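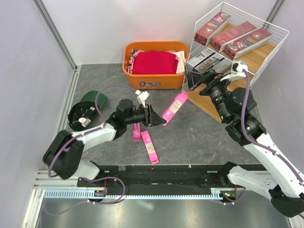
Fig. 5. Two arms on a rail, pink box at left gripper.

Section 3. Delegate Roll and Statement Release

Complete this section before the assembly opens. You need the Verklow base unit, the signed roll from each district, and a release key.

3.1 Loading the roll
1. Switch on the base unit and select ROLL.
2. Enter the district code, then the name of each accredited delegate as it appears on the signed roll.
3. Mark clergy and lay delegates in the column provided. Titles such as Bishop or Reverend go in the title field only.
4. Press LOCK. The roll closes to changes for 72 hours.

Note: Observers and guests are entered under VISITOR. A visitor badge opens the hall door but does not enable a keypad.

CAUTION: Do not load two districts under one code. The second roll overwrites the first.
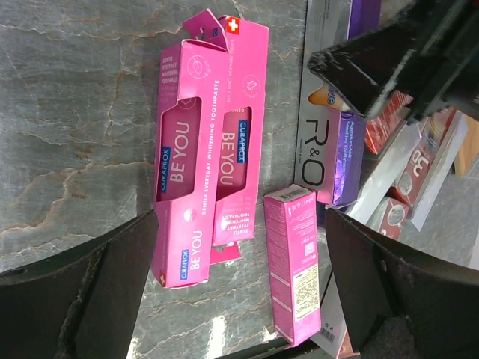
Verklow Assembly Guide — Page 45

3.2 Releasing a statement
1. Select STATEMENT and paste the text approved by the floor.
2. Confirm the vote record. The unit accepts a statement only if the roll is locked.
3. Insert the release key and have the general secretary and one district chair enter their codes.
4. Press SEND. The statement goes to the press list with the vote total attached.

Note: A district may issue its own statement from the DISTRICT menu — the national heading is then left off.

If code entry fails three times, remove the key and wait five minutes.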